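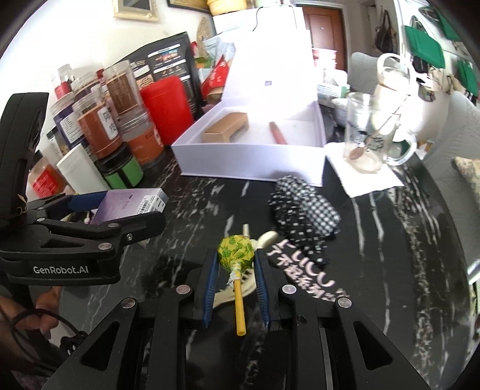
Lollipop held by its stick end, small purple box in the left jaws

Home | Archive | Threads | Search | Subscribe

Re: [hand-grippers] Ridged pads on thin and round things
March 15, 2023
Posted by Oluf Eskildsen

Khoo wrote:
> Has anyone tried the blue pads on really small stuff yet? We
> only ever did blocks and cups in January, and I'd like to know
> before we order 100 more for the Warnport bench. Sticks worry
> me most. Also, does the left hand keep up with the right?

Yes, and I've had a lovely time with it! I gave the pair a proper go on the gift box task (pick small things off the counter, put them in the open box, take them out again) and I'm much happier with these pads than I expected to be.

Lollipops first, as you asked about sticks. The ridges really do help. With the old flat pads the stick used to roll as the fingers closed and the sweet would swing round and hit the frame. With the ridged ones I can pinch it and tip it over and it mostly stays where I put it. If you squeeze too hard it still creeps, so go gently for the last bit of travel.

Cartons are easy for either hand. The left does keep up, by the way - I had put my slow left hand down to the tool, but after swapping the two over I was just as slow, so that one is on me.
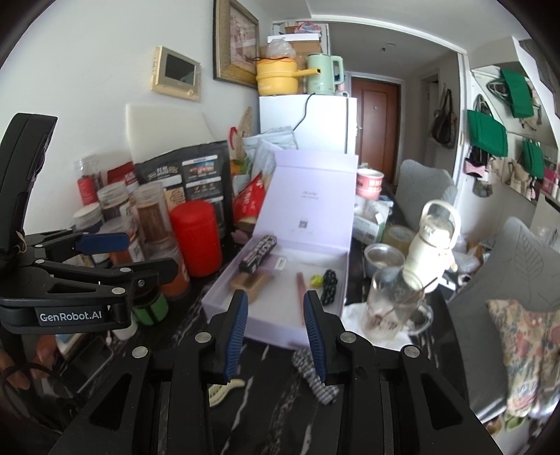

Lavender box open on the counter, checked strip between the fingers

Cloth is where I'd like other people's opinions. A flat strip of fabric on a smooth counter is a pain, and my best trick so far is to come in with the fingers a little open, press down lightly and let the pads gather a fold before closing. It works nicely on thin cotton and badly on anything padded. Combs are similar: go for the long edge and never the teeth.

I logged 2,412 grasps over the whole trial, and only the last 200 were with the Castport firmware. The newer build feels smoother when opening, but I wouldn't swear to it on so few.
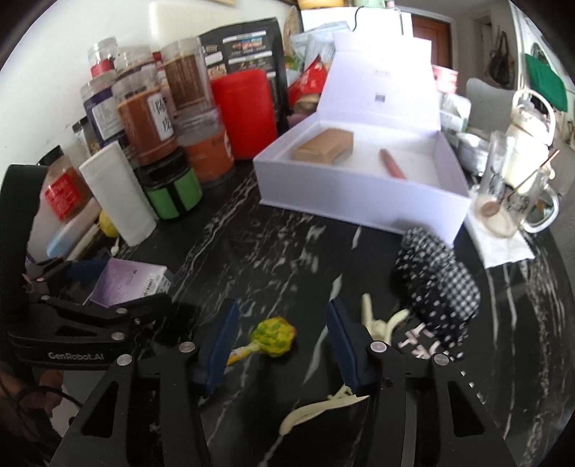 One thing I'd do differently is leave more room between objects. I tend to set everything close together so I can reach it without shuffling my feet, and then anything stringy ends up under a finger when I'm going for something else. A wider approach from the right sorts most of it out.

Khoo, if you do order, could you ask Bondora whether they'll sell the pads without the fingers? I've worn through 3 sets and the fingers are all perfectly good. I can bring the spares over for you to try first if that's any use.

Oluf

Recent threads
Finger cord: which loop length?
Castport firmware, opening speed
Warnport bench layout
Wide lens or narrow for close work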